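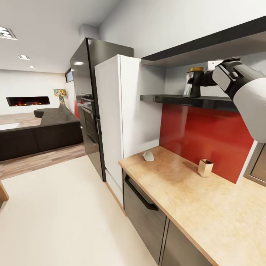

Dilport, 2018-12-05

Cillix Releases Method for Teaching Robot Arms in Simulated Kitchens

The research company Cillix today announced a new training method for robot arms that must pick up and put down small objects in homes. The method is called Plulletti. With it, a robot arm practices only in computer-made rooms before it is tested on real equipment in the Cillix laboratory in Dilport.

Household objects are difficult for robots. A jar or a small can may stand on a narrow shelf, close to a wall, with a second shelf over it. The arm has to bring its fingers to the object from the side and must not touch the wall or the shelf. In many earlier projects of our group, the arm learned this from examples that a person gave by hand, and the collection of these examples took a long time.

Plulletti works in a different way. The software takes one kitchen model and makes many versions of it. It changes the position of the object, the light, the colors of the walls and cabinets, and the height of the shelves. For each version, a planning program searches for a path that the arm can follow without a collision. The paths which succeed are kept, and a neural network learns from them. The network receives only the camera view and the joint positions of the arm.

"We wanted to know how many different kitchens the robot should see," said Jiahui Qian, the leader of the project. "At the beginning we believed that more objects would help the most. The experiments showed us that the shelves and the space around the object are more important."

For the present result the team used 1,000 versions of the kitchen, prepared from 5 base models. The trained network was then given 46 shelf tasks in rooms that were not part of the training. It finished more of these tasks than the previous Cillix system, which was trained with one fixed room. The improvement was largest when the object stood close to the wall behind the shelf.

The method also has limits. Transparent containers are still a problem, and the arm sometimes closes its fingers too early when the container has a wide lid. Tests on the real arm have started with three types of containers. The results of these tests are not included in the present report.

"A rendered kitchen is never the same as a real one," said Fatima Xaba, who is responsible for the tests. "The friction between the fingers and the lid is simplified in our model, and we have to measure it better. I ask readers to understand the numbers as simulation results."

The simulation software was written by Ruoxi Xia and Chalerm Phromma. It is built on Cao, the room generator which Cillix has used inside the company for its earlier work. A version of Cao with the five base kitchens will be available to university groups in January, free of charge for research use. The technical report can be requested from the same date.

About Cillix

Cillix develops learning methods and test software for robot arms. The company has its office and laboratory in Dilport.

Press contact

Zixuan Fang, Communications, Cillix, Dilport
Requests for the technical report and for access to Cao should be sent to the press contact, with the name of the university and the research group.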